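How to Keep Cut Roses Going Past Day Three

Posted September 26, 2025 by Elis Samuel 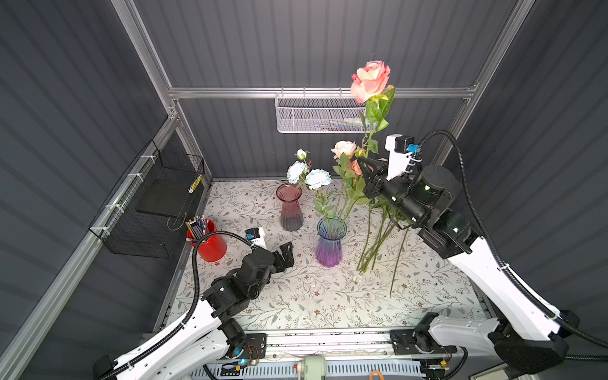
Pink rose, held up above the floral cloth, and the two ribbed glass vases.

Quick one tonight, typing between orders. I get the same email over and over – roses drooped by the weekend, what did I do wrong. Usually the water. Sometimes the cut. Here's what I do at the shop and at home, start to finish.

What you need

Sharp knife or bypass pruners. Not kitchen scissors, they squash the stem.
A clean bucket.
A clean vase. Clean like you'd drink from it.
Flower food, or the homemade mix further down.
Half an hour, mostly waiting.

Step 1: Wash the vase

Hot water, dish soap, bottle brush. Then a small splash of bleach in water, let it sit, rinse it well. Ribbed glass is the worst for this. Scum hides in the grooves and you won't spot it until the light hits. If there's a crusty line at the bottom, put in white vinegar and a handful of dry rice and swirl. Works on narrow necks too.

Let it cool before the flowers go anywhere near it. Cracked one in February by going from hot tap to cold tap. My favorite, of course.

Step 2: Strip the leaves

Anything that would sit under the water comes off. Leaves in water rot, water goes cloudy, stems clog. Leave the ones up top, they look nice and the rose uses them.

Thorns – I only take off the ones that get in my way. Those metal stripper tools scrape the skin off the stem and every scrape is a place for rot to get in. Thumb sideways, snap, done.

Step 3: Cut

Take an inch off the bottom, on a slant. The slant is so the end doesn't sit flat on the glass. Under water or not? Sinéad Ó Conaill taught me to do it under water and I still do out of habit, but if you cut and get it straight in the bucket you're fine.

Don't cut the whole bunch and then go find the bucket. One stem, in. Next stem, in.

Step 4: Let them drink

Bucket of lukewarm water with food already mixed in. Deep, halfway up the stems. Somewhere cool and out of the sun. Half an hour minimum, a couple hours if you have them. Overnight if they came in a box.

Outer petals bruised or a bit green? Those are guard petals. Pull them off gently, from the base, one or two only. More than that and you've got a skinny rose.

Step 5: Food

Packet: use it, and measure the water. Half a packet in a giant vase does next to nothing.

No packet, my mix for 900 ml of water:
1 teaspoon sugar
1 teaspoon white vinegar
3 drops plain bleach

Don't mix vinegar and bleach straight together, ever. Water first, then sugar and vinegar, stir, then the drops last. If that makes you nervous skip the bleach and change the water every day insted.

Pennies, aspirin, lemon soda – tried them all. Soda sort of works. Pennies no.

Step 6: Picking the vase

Flared one: wants more stems, they fall outward. One lonely rose in a flared vase flops to the side and looks sad.
Tall one: single stem or three. Stem should be one and a half times the height of the vase, give or take. Start long. You can always trim more off.
Colored glass: pretty, and hides the stems, but you can't see when the water's gone murky. Pour it out and check.

Step 7: Where it goes

Away from the radiator, the TV, direct sun, and the fruit bowl. Ripe fruit gives off gas that ages flowers fast. Bananas and apples are bad for it. Cool hallway is ideal. At night I put mine on the back step if it's not freezing.

Step 8: Every other day

New water, new food, rinse the vase, small fresh cut. Takes 5 minutes. Do this and I get 11 days from a decent garden rose, less in August.

If one droops early

Bent neck doesn't always mean dead. Usually an air bubble in the stem. Recut it, wrap the head loosly in paper to hold it straight, stand it in deep warm water for an hour. If the neck is brown or mushy, compost.

Questions from last time

Jhosep Guzmán asked about roses from his own yard. Cut early in the morning, when the bud is just starting to loosen. Tight green buds mostly won't open indoors. Carry the bucket out with you.

Eyerusalem Birhane asked about drying them. Separate post, coming when I get to it. Short version is hang them upside down in the dark before they're fully open.

Ok, phone's ringing. Leave other questions in the comments and I'll get to them over the weekend.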